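What's Inside a Computer? Let's Take the Lid Off!

By Humaira Baloch

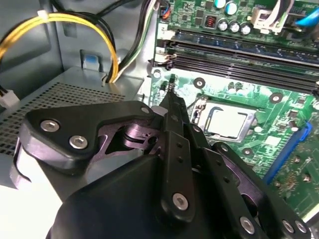 Inside a desktop computer: the big green board, with the power supply beside it.

When I was nine I thought a computer was mostly empty, with one very clever bit in the middle that did all the thinking. Then my aunt Zubaida let me watch her take the side off hers, and I couldn't believe how much stuff was in there! It looked like a tiny town. I've been nosy about the insides of things ever since.

So let's be nosy together.

The green board

The biggest thing you'll notice is the motherboard. It's a flat board, bright green in our picture (they come in black, blue and other colours too), and everything else in the computer plugs into it one way or another. If the inside of a computer is a town, the motherboard is the ground it's built on and all the roads as well.

The roads are thin lines of copper, and they carry electricity from one part to another. Some of them are hidden in layers inside the board, like underground tunnels. The white markings are printed on top, and they're there for people. They're a bit like street signs, and they help whoever is building or mending the computer to find the right spot.

The memory slots

Look for the long dark strips that run across the green board. Those are memory slots, and they look empty in our picture. Memory comes on thin sticks, not much longer than a pencil that's been sharpened quite a lot, and each stick pushes down into a slot.

What does memory do? Well, imagine you're doing your homework at a desk. You put out the books you need right now, and the rest stay on the shelf. Computer memory is the desk. It holds the things the computer is busy with this minute, such as the game you're playing or the story you're typing. When the power goes off, the desk is wiped clean! That's why you have to save your work, which puts it away on the shelf (the shelf is called storage, and it's a different part).

A bigger desk means you can have more things out at once. With a tiny desk you'd be jumping up and down to the shelf all afternoon, and computers get slow in just the same way.

The metal box with holes

Next to the board there's a metal box with lots of little holes in it. That's the power supply. The electricity that comes out of the wall is much too strong for the delicate parts on the board, so the power supply turns it into a gentler kind and sends it along the wires.

Can you guess what the holes are for? Air! The power supply gets warm when it's working, and the holes let air move through and carry the heat away.

I have to be serious for a second. Never, ever open up a power supply, and never poke anything through the holes. It can hold on to a dangerous amount of electricity even after it has been unplugged. Grown-ups who mend computers usually leave that box shut as well.

All those wires

There are yellow wires, black wires, white ones and green ones, and some orangey-red ones near the top of the board. It looks like spaghetti, doesn't it? The colours are useful, though. In lots of desktop computers, a yellow wire from the power supply carries 12 volts, which is the strongest of the main ones, and the black wires are the way back for the electricity. Electricity always needs a way back, or it won't flow at all.

At the end of the wires there are plastic plugs called connectors. Many are shaped so they only fit one way round, which is very kind to people like me who are always in a hurry.

Words to know

Motherboard: the main board that joins all the parts together.
Memory: where the computer keeps what it's working on right now.
Power supply: the box that gives every part the electricity it needs.
Connector: a plug or socket that joins wires to a part.

Something to try

Don't take your own computer apart! Ask a grown-up if there's an old one that's unplugged and not wanted any more, and whether they'll open the side and look in with you. Keep your hands out and use a torch. Then draw a map of what you find, as if it were a town, and give the roads and buildings names. My friend Emiliano drew one and called his power supply Tuvora Castle. I'm still a bit jealous of that.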